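Before You Sign for the Second Arm: A Skeptic's Notes on the Countertop Budget

The planning group at Rultholm has a quote on its desk from Vornent for two more arms, two parallel grippers and a three-year service plan. It also has a quote from Tahiri for simulation seats, on the theory that we can practice everything in software first and buy less hardware later. Both were presented last month with slides. Neither has been presented with a full bill.

I have been asked to keep this short, so I'll start with the part that bothers me most. The simulation money is being described as savings. It is spending. Othmane Chraibi's draft budget lists 80 hours a month of compute and license time and then subtracts a whole arm from next year's equipment line, as if one paid for the other. That only holds if what we learn in rendered kitchens carries over to the bench at Worport, and so far we have one task where anybody has checked.

That task was the countertop reach. Birutë Laur's team ran 1000 simulated attempts over January and then 80 on the physical arm, with the same gripper shape and the same approach. She is careful about what she claims, and her write-up says plainly that a polished stone surface in software is a picture of polished stone. Glare, dust and a counter that isn't quite level all have to be put in by hand, and someone has to be paid to put them in. I went through the draft budget looking for that person and didn't find one. 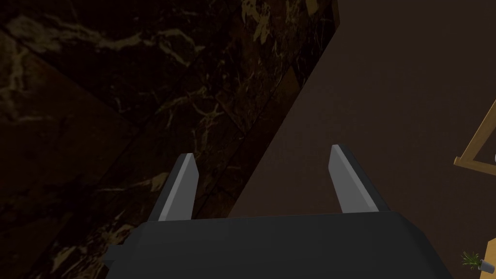 Fingers are another line I would like to see pulled apart. The Vornent quote includes one set per gripper. Youssra Younis, who orders parts for the Worport bench, says she has never gone a quarter without replacing a set, and the quote gives no price for spares. It does give a price for "finger customization," with a minimum order of 565 dollars, and two different people on our side have read that as covering replacements. I called Vornent and it doesn't. If we want different tips for thin objects, that is a customization. If we snap the ones we have, that is a parts order, priced on the day.

Then there is floor space. Two more arms need two more benches, two more stops, and power we would have to run from the far wall. Hala Metwally got a verbal estimate from the electrician in the fall and would like it in writing before anyone approves a purchase. So would I.

Lahcen Zaki makes the other side of the case better than the vendor does. His view is that waiting costs money too, that the single arm is booked from 7 a.m. to closing, and that students are lined up behind it. I don't doubt the booking sheet. I do wonder how much of that time is setup and resets — the sheet doesn't separate them — and whether a second arm would just give us two machines waiting on the same technician.

My suggestion is to buy one arm, one gripper and two spare sets of fingers, take the Tahiri seats on the one-year term, and put a named person and their hours next to scene building. Leave the equipment line for next year where it is until a second task has been run both ways.

Comments on the draft go to Othmane before the next planning meeting. If you have kept your own record of downtime on the Worport arm, please send that too, even if it's messy.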